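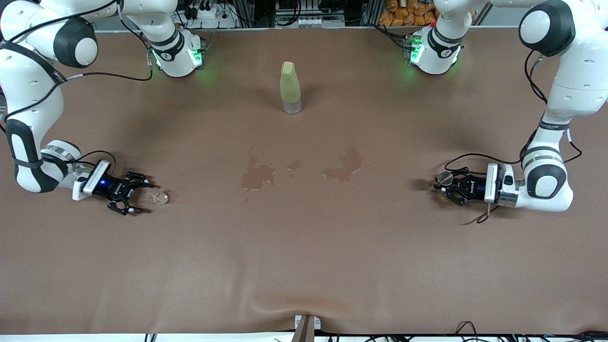
*Long table, brown top, with the two white arms on either side.*

**October, Sunday, 9 in the evening**

The revised beneficiary list for the Tenora fuel subsidy was posted at the district office this week. I record the position as it stands, while the figures are fresh.

The Jallero ward submitted 500 applications. Of these, 22 were returned for want of a matching household number, and the applicants must present the original card before their names can be entered. The notice does not state a closing date. I have written to the Tsikata office to request one and will enter the reply when it is received.

Aba Antwi raised the matter of tenants. A household that rents a room is eligible under the rules, but the form asks for the property tax number, and the tenant seldom has it. Her proposal is that the landlord's signed statement be accepted in its place. The desk at Tsikata accepted two such statements in the spring and refused a third. I have asked for the ruling in writing.

The annual benefit remains 3000 per household, paid in two parts. Widows listed under a late husband's name should apply for a change of head of household first — the payment cannot be released to a closed record. Several families in Jumach were not informed of this and have missed the first part.

To be done: copy the Jumach names onto a separate sheet, obtain more of the green forms, and confirm whether the counter opens on the market holiday.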